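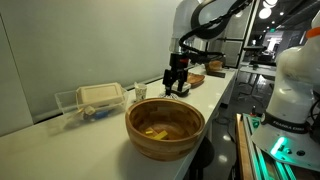
When people in our field speak about data, they speak first about the quantity. How many hours, how many episodes, how many robots. I have worked for 2 years with the collection of examples for learning systems, and I think the quantity is the wrong first question. The first question should be how different the examples are from each other. Take a big wooden bowl with two small yellow blocks inside. If the blocks lie one partly over the other, the gripper must come in at a certain angle, and the round wall of the bowl leaves it little space. If they lie apart, it is almost another task. But in the table of results both are written with the same name, "blocks in bowl", and they are counted together.

At Drideo, where I work, we recorded in March 100 episodes of one task in one afternoon. Everybody was happy. Later my colleague Huguette Dufour watched all of them, one after another, and she found that in 61 the operator had put the objects back almost in the same position. It is not a fault of the operator. A person who repeats a movement all afternoon becomes regular, the hand goes where it went before. The model which we trained on these episodes was very good in this position and quite lost outside of it.

After this we changed the rule. We now record 50 episodes, and between them the operator must move something: the bowl, a cup, a tray, also things which have no role in the task. It is slower and the operators complain a little, and I understand them. Sveva Palumbo, who plans our recording hours, does not like it either. She says that a customer pays for a number, and a smaller number is harder to sell. She is right about the customer. I still believe we should explain to him what he buys.

I would also like that we keep the bad attempts. In many groups an episode is deleted when the block falls or the fingers close on air. I find this a pity. A system that has seen only success does not know what to do one centimeter away from success. Let us mark these episodes clearly, with one short sentence about what went wrong, and let the person who trains the model decide if they are useful.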